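Drorwood Allotments and Growers - minutes, January 30, 2018

Present: Nazanin Babaei (chair), Bleddyn Sayce (notes), Devendra Agarwal, Farhad Bakhtiari. Apologies from Þórarinn Vestergaard.

1. Last minutes. Agreed. Devendra's name spelt wrong twice, now fixed.

2. Water. Trough at the Tremton Lane end still leaking. Farhad has had one quote, wants a second before we spend anything. Bleddyn to ring the water company re the meter reading, last one was 3172 and looks too high to Farhad. Standpipe stays off until the frosts are done.

3. Seed potatoes. Order goes in this week. Mostly earlies again, plus some maincrop for those who asked. Mugo can deliver to the gate but not up the track - barrows needed on the day. Anyone who hasnt paid by delivery goes to the bottom of the list.

4. Produce crates. Long discussion. Members keep taking them home. Nazanin wants plot numbers painted on the ends, Devendra says paint flakes and to use tags. Tags it is, try for one season. Stackable plastic ones prefered over the old wooden trays, easier to hose out.
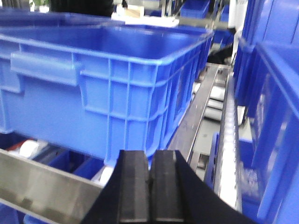 Can members borrow a crate for their own crop? Up to 8 days, sign the book in the shed first.

5. Waiting list. Now 30 names. Farhad suggested splitting plot 8 when it comes free. Nazanin against, says half plots get abandoned quicker. Left for now, bring back when Þórarinn is here as he did the last split.

6. Open day. May, date to be fixed. Jurnuneo have offered the loan of a gazebo, Bleddyn to say yes please. Leaflets - 1000 printed last year and most of a box left over, so change the date with a sticker and reuse. Cake stall as before. No dogs on the plots, need a better sign.

7. AOB. Bonfires: complaint from the houses behind, after dusk only please. Padlock code changing, ask Nazanin. Devendra has spare rhubarb crowns, first come.

Next meeting same place, bring own mug.

Contact: the secretary, Drorwood Allotments and Growers | © Drorwood Allotments and Growers | Back to top
Search this site... Go
Shares 8 | Comments 0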